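Contents | Previous | Next | Spare parts | Index

4. Taking out, storing and refitting the round control board

This section is for the Trornumard ring board, which sits under the motor cover. Read all of it before you take a screwdriver in your hand. Section 3 must be finished first, and the mains plug must be out of the wall.

CAUTION: Wait 60 seconds after you pull out the plug. The cylindrical capacitors hold a charge for some time and can give you a shock. Do not touch their legs, also not after the waiting time.

4.1 Taking the board out

1. Put the housing on a flat table with the motor cover up.
2. Take off the cover as shown in section 3.
3. Write down which wire goes in which place of the green terminal block. A small drawing is enough.
4. Open the screws of the terminal block by two turns and pull the wires out straight. Do not remove the terminal screws completely, they are small and difficult to find again.
5. Pull the white plugs one after another. Hold the plug body, never the wires.
6. Remove the fixing screws and lift the board by its outer edge.

Note: If the board does not come up, look for a forgotten plug. Please do not use a lever in the centre hole, the tracks run close to it.

4.2 Where to put the board

Every board which is out of its housing goes alone into a plastic bin. In the Hirkum workshop we take yellow bins, but the colour is free. What matters is a smooth floor and enough space on all sides, so that no other part lies against the connectors.

1. Wipe the bin with a clean cloth. Chips of metal from earlier work must be out.
2. Lay the board flat with the components up.
3. Do not put screws, wire ends or tools in the same bin.
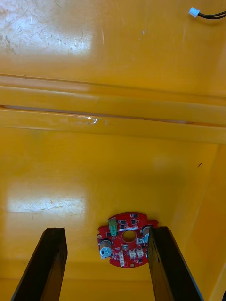

Fig. 7 Red ring board on the floor of the bin, components up.

Check the board now, before it goes back or goes on the shelf:

– the green terminal block stands firm and does not move when you press it lightly;
– the tops of the capacitors are flat. A swollen top means the board must be changed;
– the small white connectors have no bent pins;
– the tabs and notches at the outer edge are not cracked, especially at the mounting holes.

Note: Small hairs and dust can be removed with a soft dry brush. Do not use compressed air from a garage compressor – it brings water and oil with it.

4.3 Storing

A board can stay in the bin for up to 95 days in a dry room. For longer times, for example if the machine rests from December until spring, pack it in an antistatic bag and write the date on the bag. Bins with boards inside are not to be stacked without lids.

4.4 Refitting

1. Set the board over the motor shaft, so that the shaft goes through the centre hole.
2. Turn it until the mounting holes meet the posts. It fits in one position only.
3. Put all the fixing screws in by hand first, then tighten them lightly.
4. Push the white plugs in until you hear the click.
5. Connect the wires to the green block after your drawing and pull each one gently.
6. Close the cover and continue with section 5.

CAUTION: Do not connect the mains while the cover is open, also not for a short test.

Spare boards are ordered from Omulov with the order form at the end of this guide.

Text revised 28/08/2020, Arsen Nechyporuk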